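Zellgate basket notes, README

Hi, and thanks for downloading! I'm the one who put this together, so blame me for typos. Zellgate is my little collection about putting jars in baskets and taking them out again — 894 clips, all on one table.

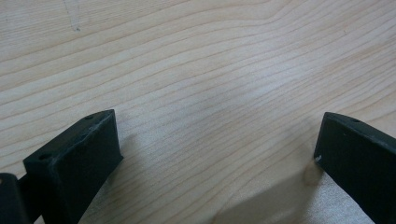

Last updated 12 September 2021. I trimmed it down from 2,000 clips after a long evening of deleting duplicates, and I'm much happier with it now (my hard drive is too).

The folder called Erklow has the short clips, 500 of them. Kolev has everything else.
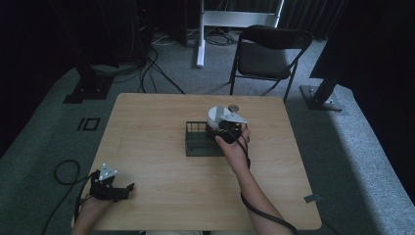

File names start with the folder name, then the clip number. Please don't rename them, or the index gets cranky!

I also wrote notes for 110 clips, mostly on where the jar ended up. They're short and a bit messy — sorry in advance.
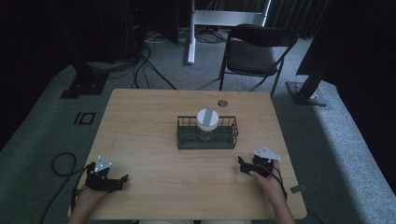

Jomov is the script that reads the notes. Run it from the top folder and it prints a plain list.
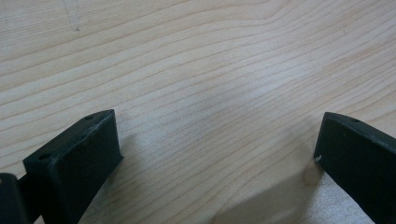

Colors are the thing I get asked about most. I left them alone in every clip. The tabletop is pale and has a washed-out shiny patch near the middle, so go easy if you brighten anything or you'll lose the grain. More notes coming in October.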